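Drawer tasks: two grippers, one head camera, am I comparing them properly?

solderpuddle
Posted Jan 6, 2026

Right, this might be long, so get a brew on. I've spent most of my break comparing end effectors on our humanoid and I'd like some opinions before I spend money that isn't mine. We've got the Womix hand (black, fingered, came with the arms) and a Kamolrat parallel jaw on loan. Same arms, same Plorora controller, same head camera for both. The only task so far is opening and shutting the top drawer of a small white cabinet with a little round black knob on it. Sounds like nothing, doesn't it? I thought so too, back in June.

The knob is the whole problem. It's small, it's round, and it sits low enough that the head has to tip right down to get it in view.

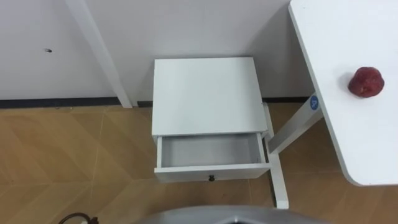 With the Kamolrat jaw I got 87 good pulls before the pads started to polish and slide. With the Womix hand I hardly ever lose the knob once I've got it, but getting it is a pain. The fingers are fat, and the thumb blocks the head camera for the last bit of the approach, so the controller is more or less guessing. White drawer, white wall, white desk — the depth goes to mush as well.

So, do I change the gripper or the camera? My gut says camera. My boss's gut says gripper, and it's my boss's budget.

tin_badger
Replied

Camera, no question. You're blaming the fingers for something the view is doing to you. Stick a wrist camera on and run your test again before you buy so much as a rubber pad. We had the same row on a Grorura arm and the wrist view sorted most of it.

mossyrelay
Replied

Don't agree, sorry. A wrist camera on a fingered hand spends half its life looking at knuckles. For a round knob on a drawer I'd have a parallel jaw with softer pads every day of the week. Pads are cheap! You're meant to wear them out! 87 pulls on one set isn't even bad if they're the thin ones.

Also, what height are you starting the hand from? If you come down on the knob from desk level you're bringing the whole forearm through the camera's view.

solderpuddle
Replied

They are the thin ones, yes. Fair point.

Start height is just over the corner of the desk, because the cabinet lives tucked under that end and I didn't fancy swinging in from the side and clouting the desk leg (done that, have the dent). The arm goes out over the corner, then down and back towards the drawer. I've got a fixed camera off to the side as well, but that's only for me to watch afterwards, the controller never sees it.

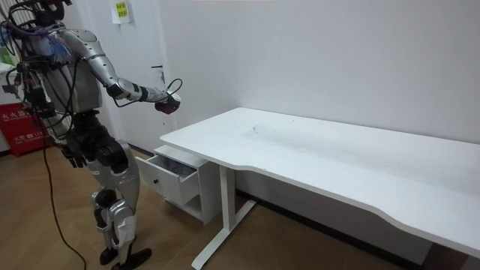

tin_badger reckons that's daft, and that a side view ought to go straight into the controller, given that it's the only one the thumb can't block. Two calibrated views beat one good one, is the argument, and it costs nothing to try if the camera's already on its stand. The snag is that the calibration is only good until somebody leans on the stand.

mossyrelay
Replied

Which somebody always does. I'd still rather fix the approach. Bring the hand in low, palm up a bit, and hook the knob from underneath with two fingers. No pinching at all. The thumb stays out of the way and you can see what you're doing until the very end.

solderpuddle
Replied

Ooh. Hadn't thought of hooking it. I've been so set on a proper pinch that I never tried anything else. I had a go at a lower approach this afternoon, with the drawer only slightly open so there's a bit of a gap along the top. I might try fingertips on the top edge of the drawer front too — forget the knob altogether.
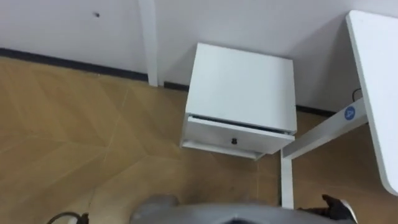 cablegland
Replied

Butting in, as I'm about to order the same hand. How fast is the Plorora loop running while you do the approach?

solderpuddle
Replied

800 Hz on the joints, but the vision only updates at 8, and I suspect that's hurting me more than either gripper.

tin_badger
Replied

Eight! Well, there's your trouble. Slow the last bit of the approach right down so the camera can keep up, then compare the hands again. At the minute you're testing which one copes best with stale pictures.

mossyrelay
Replied

On that we agree, for once. Still get the softer pads though.

solderpuddle
Replied

Okay. Plan is: slow approach, same start height for both, pinch and hook logged separately, fresh pads on the Kamolrat. The side camera stays out of it for now (sorry tin_badger). I'll stick the numbers in this thread when I've got them, and if anyone has a part number for decent silicone pads please shout.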